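Zarnness pauses door-opening software after grip fault
Jan 25, 2024

Home robot maker Zarnness has told its customers to stop using the door-opening feature on its Lashari helper robot after a software fault that left the machine holding on to door handles when it should have let go. The company calls the move a precaution. It has not said when the feature will come back, beyond a line in its notice that a fix is "expected in March."

The fault was found at a trial site in Noltunbridge, where 17 of the robots have been working in rented apartments. According to the notice, a Lashari pulled open a bedroom door, failed to register that its grip was still closed, and then tried to drive through the doorway. The door swung back against the machine's arm and stayed there. A tenant was inside the bedroom at the time and could not get past until the robot was switched off by hand. No injuries were reported.

Zarnness describes this as a "handle release timing error." That is a gentle name for a robot that blocks a bedroom exit. The notice spends two paragraphs on how rare the problem is and one sentence on how a person is supposed to get out of the room if it happens again. The sentence says to press the stop button on the back of the unit. It doesn't say what to do if the back of the unit is on the other side of the door.

The company says the feature passed all of its checks before release. Those checks were 1,000 simulated door openings, run in software made by its partner firm Lalitz, with different rooms, floors and handles on either side of the door. The robot completed every one of them, the notice says, and the results were used in the sales brochure last fall.

What the brochure left out is how a completed run was scored. A technical note that Lalitz put on its own site this week says a run counted as a success once the door had moved far enough for the robot to fit through. Letting go of the handle was not part of the score. Neither was getting to the other side.

Lalitz has since gone back over the saved runs with release added as a requirement. The note lists 111 in which the grip was still closed when the run ended. Most of them involved upright bar handles, where the fingers wrap all the way around the bar. Lever handles caused less trouble, though the note gives no breakdown and the company did not provide one when we asked.

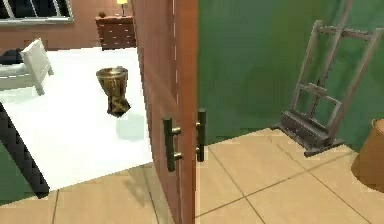
Zarnness says it will now add release and drive-through to the test, along with doors that swing back under their own weight. It also plans to repeat the work on real doors before switching the feature on again. How many real doors is not stated. The Noltunbridge building has several kinds of handle, and the company would not say whether any of them had been tried before the robots moved in.

For now, the 135 Lashari units already sold will carry on with their other jobs, including fetching and floor cleaning. Owners have been asked to leave inside doors open and to turn off the door feature in the settings menu themselves. Zarnness could have done this remotely, as it does with its regular updates, but says it wanted to "respect customer choice." An owner who doesn't read the email will still have a robot that opens doors.

Refunds are not being offered. Customers who paid extra for the door feature will get a credit toward next year's service plan – provided they renew it. Tenants in the Noltunbridge trial, who paid nothing, have been told they may leave at any time.

Zarnness declined an interview and sent a written statement repeating the text of the notice. Lalitz said it had built the test to the scoring rules it was given and referred further questions to Zarnness.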